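How to Get the Most Out of a Robotics Open Day

Last updated: May
1,448 views | 11 shares | 6 comments

My family has been going to the Skulero open day for a few years now, and every spring somebody asks me how to do it without coming home tired and none the wiser – so I finally wrote it all down!

1. Sign up for a morning slot. The demonstrations run 20 minutes each, and the early groups are smaller, so you can linger and chat a bit.

2. Start at the Ornetti room, where they show how people teach a robot by doing the job themselves first. Watch one whole round before you ask anything (I know, it's hard, I always want to jump right in).

3. When they offer you the hand-held grippers, say yes. Take one in each hand, keep your elbows loose, and open and close them a few times before you reach for anything. Go slower than feels natural.

4. Keep the printed square tags facing out. The cameras read those patterns to work out where your hands are, and a sleeve or a thumb over one will spoil your turn. 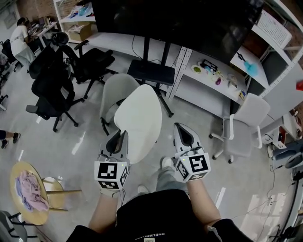 5. Try something soft after something hard. A block is easy, but folding a cloth is a real puzzle, and you'll come away with a lot more respect for your own fingers.

6. Save your long questions for the Mahlangu team at the end. They're lovely and they will happily talk until lunch – bring a snack.

Wear flat shoes, and watch for cables on the floor.

Comments (3 of 6 shown)

cliltov_mom: Is it okay for kids? Mine is 11 and wants to try the grippers.

tinkerbench: Step 3 is so true. I rushed and dropped everything twice.

pagewriter: @cliltov_mom Mine went at that age and loved it, just ask at the door!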